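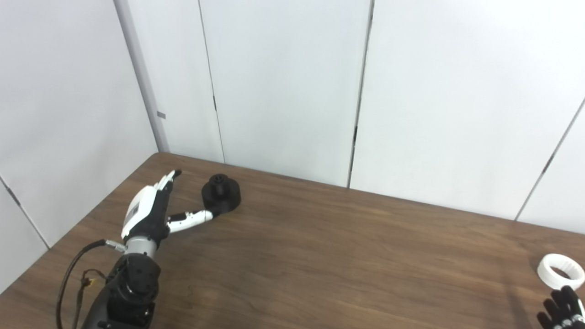

Left thumb against the black hub, white ring by the right hand.

Skomgate: a two-handed ring-and-hub dataset

Skomgate is our set of bimanual demonstrations for perception and control work, and we're really happy to finally share it! Release 12 holds 2,093 episodes, each with head camera video, joint positions for both arms and hands, and grasp labels.

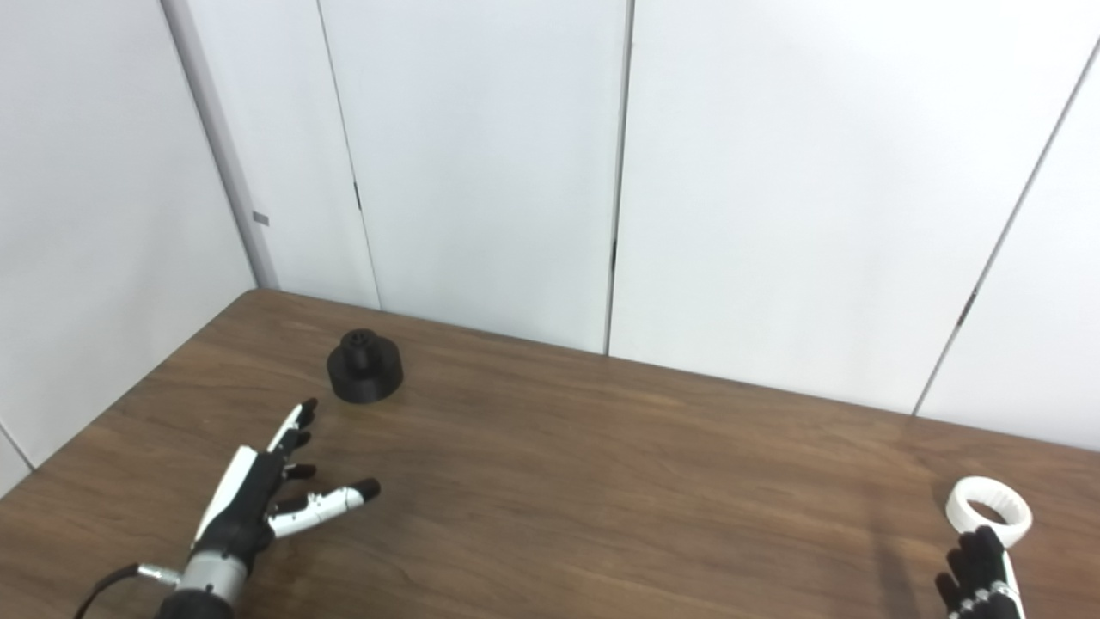

The pose tracker was rewritten in September by Costel Yordanov, and it's so much nicer to work with now. It fits a mesh to each part and passes the pose to the grasp planner at every control step. The stepped outline of the black part, with its narrow knob on a wide base, gives the fit plenty to hold on to. Rotation around the vertical axis is still weak, so treat yaw as a guess (patches welcome!).

Splits
train: all remaining episodes
val: 542 episodes
test: 17 episodes, labeled by hand

Loading
Run skomgate fetch, then point the Rutherford loader at the folder. Old Trasside logs need converting first.
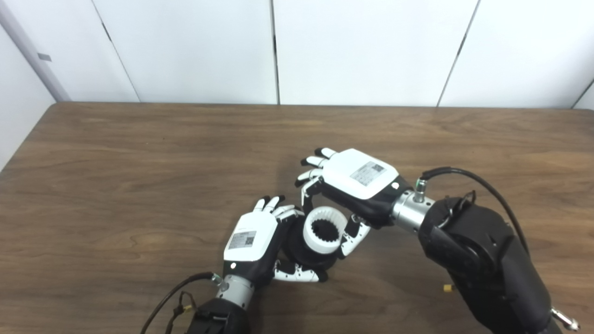
Both hands at the parts, with the white ring over the black piece.

Questions about labels go to Alun Parri at Cullcombe.

Last updated February 8, 2021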